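Workshop notebook - natural dye bench
Saturday, started 9.40

Walnut day at last! The hulls Consuelo Lozano picked up in Villmont have been soaking since the start of October and the smell is exactly as bad as she promised. Lid off, stirred, lid back on, window open. The liquor is nearly black in the bucket but goes a lovely warm brown on a wet fingertip, and it stays there (gloves next time, I know).

Fibre weighed dry: 936 g of the Drandesholm wool, already scoured. It took the water much faster than the last lot, so I think the longer scour was worth doing. Split into 12 small skeins and one big one. Ties are loose figure-of-eights. The tight ties in September left pale bands and I am still cross about the blue cardigan.

No mordant on the first seven skeins. Walnut has enough tannin to manage without, and I want to see how far it gets alone. The other five had alum on Thursday night and have been sitting in a damp towel.

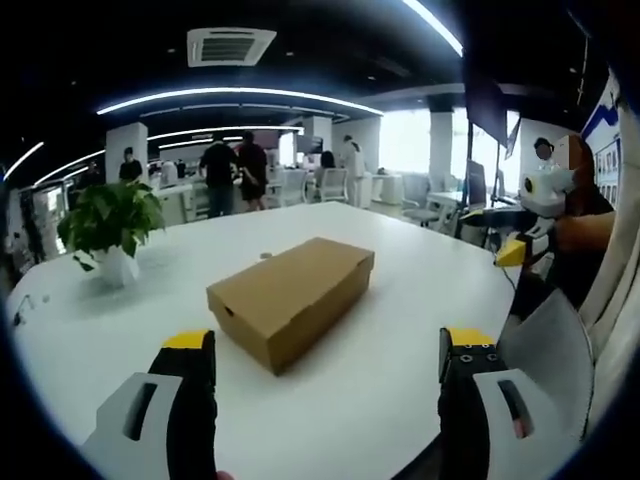

Pot came up slowly, forty minutes to reach a bare simmer, then I held it just under. Maricruz Orozco likes to let hers bubble and she does get darker colour, but her yarn comes out a bit harsh in the hand and this is meant for hats. I turned the skeins with the long stick every ten minutes or so and otherwise left them alone. Hard to do! The colour goes on so fast in the first quarter of an hour that you want to keep lifting them out to look.

11.30 - pulled skein 1. Milky tea.
12.00 - skein 2. Proper toffee, very even.
12.30 - skein 3. Hardly different from 2, maybe a touch redder.
1.15 - skeins 4 to 7, all out together. A really deep conker brown, best I've had from this pot.

Alum skeins went in after lunch in the same bath. They came out yellower and brighter than the plain ones, which I hadn't expected to like and do, very much. Next to the madder orange from last month they look like they were planned.

Iron test: dipped half of skein 6 in the weak iron water for two minutes. It went to a cool grey-brown almost at once. Stopped there, as iron makes wool brittle if you get greedy. Rinsed three times. I'd love a whole jumper's worth of that grey. 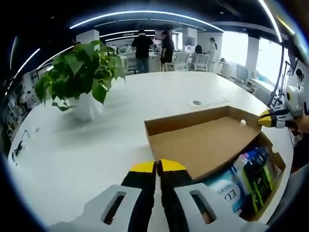

The big table, Saturday.

Things to sort out:

- The big skein has not been touched. The exhaust bath is still strong, so it can go in tomorrow and sit overnight off the heat.
- Alex wants the recipe for the Kordestani rug repair. The old brown in the border is close to skein 2 but a shade greyer. Try a half-strength iron dip on a short length before promising anything.
- Total water used was over 1,450 ml per small skein, too much. A narrower pot would help. Does anyone have one we can spare?
- Lightfastness: wind a card with a strand of each, cover half with foil, tape it to the south window and leave it till spring.
- pH strips are nearly finished.

Consuelo, if you read this before Tuesday, please don't tip out the hulls. I want a second soak from them, and Maricruz says she got a decent fawn from a third.

Skeins are on the line in the back passage, labels on the left-hand ties. Skein 9 has lost its label, but it's the one with the green knot.

Last updated: October
3 comments | 7 shares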